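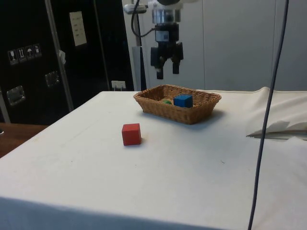 June 16, 2026

The reading room at Wallia opened to us at nine. The Derell papers were brought up in two deliveries, 275 folders in all, of which 52 remain closed until further review. The archive gave no grounds for the closures beyond the usual wording on the protection of sources.

The morning was given to the signals correspondence. Most of it is routine: requests for fuel, leave and typewriter ribbon. Folder 30 is of greater interest. It holds the monthly returns of the Zuder listening station for its last two years, including payments to informants whom the ministry had told parliament it did not employ. The payments are entered under "translation". One return has been retyped on later paper, and the original does not appear to have been kept with it.

After lunch we compared the returns with the El Khatib inquiry report. The report runs to 770 pages and gives Zuder a single paragraph, stating that the station had closed before the period in question. The returns show it open and paying staff. Whether the inquiry was refused the folders or did not ask for them cannot be settled from what we have seen today.

No newspaper appears to have taken up the point when the report was published. The cuttings file contains one agency notice and a reader's letter.

A written request for the closed folders was handed in at the desk before four. A reply is promised in July. Copies of folder 30 have been ordered, with the retyped return to be done in colour.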